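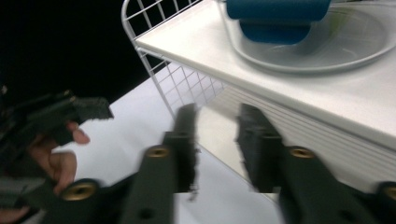 Miltholm Water Services tests and treats the water supplied to commercial kitchens, bakeries, laundries and small food plants. We are an independent company with 11 employees, and our laboratory and parts store share one building in Canico. Most of our work concerns hardness, chlorine and dissolved solids, the three readings that decide how long a boiler, steam oven or dish machine will run between descalings. Surfaces are white, as seen here, so that scale flakes and stray resin beads show up against them. Samples are logged on arrival and tested the same day if they reach us before 2 p.m.

What we do

Our services are divided into testing, equipment and maintenance. A customer can use any one of them separately. About a third of our testing customers buy their softeners and filters elsewhere, and we report their results in the same format as everyone else's.

Testing covers total hardness, alkalinity, pH, free and total chlorine, chloride, iron, silica and total dissolved solids. Hardness is determined by titration and reported in both grains per gallon and milligrams per liter. Silica is tested only on request, or where a customer reports a glassy deposit that acid descaler does not remove. We do not carry out microbiological testing. Samples that need it should go to a certified laboratory, and the office can explain what type of bottle to ask for.

Equipment covers softeners, carbon filters, scale inhibitors and small reverse osmosis units. Units are sized from measured hardness and metered use over at least one full week of normal business. We do not size from seat count, which tends to overstate demand in counter-service restaurants and understate it in bakeries with steam-injected ovens.

Maintenance is scheduled by volume treated. Each softener we maintain has a meter on the outlet, and the salt fill, resin check and valve service are all set against that reading. Carbon cartridges also carry a time limit of six months, whatever the meter says.

History

The company began as the service department of Culletti, a plumbing supply house that sold softeners to restaurants along the Canico waterfront. When Culletti closed its equipment counter, the service staff took over the maintenance contracts and moved the test bench to the present building. The name was changed to Miltholm at that time. Some of the older softeners in the area still carry a Culletti service plate. We hold the original valve drawings and can supply seals and pistons for all but the earliest model.

The laboratory was added later. Until then, samples were checked with field kits, which were accurate enough for salt settings but could not separate hardness from other causes of deposit.

Where we work

We maintain equipment at 237 sites. Last year the laboratory completed 2,204 tests, slightly more than half of them for sites under contract and the rest for one-time customers, equipment dealers and landlords. Our vans cover Canico and the towns along the Hoshino reservoir line. Mailed samples are accepted from any location.

Water in the Hoshino service area changes source in spring and again in the fall. Hardness can double within a few days of the change, and a softener set for reservoir water will then exhaust its resin before the next regeneration. Contract sites are retested after each changeover and the settings adjusted at no charge.

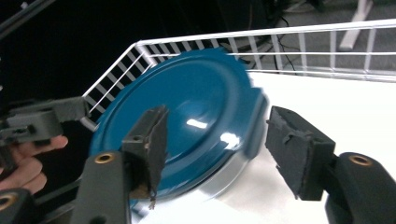
Blue domed lid, glossy on top, with a band of bare metal at the lower right.

Reports

Every report gives the measured value, the method, the detection limit and the date and place of sampling. Recommendations are printed on a separate sheet so that the results can be passed to an equipment maker or insurer on their own. Reports are kept for six years and can be reissued by email.

Contact

The counter is open Monday through Friday, 7:30 a.m. to 4 p.m. Sample bottles are free and can be picked up at the counter or requested by mail. Fill the bottle from the cold tap nearest the equipment, after the water has run for two minutes, and write the time on the label.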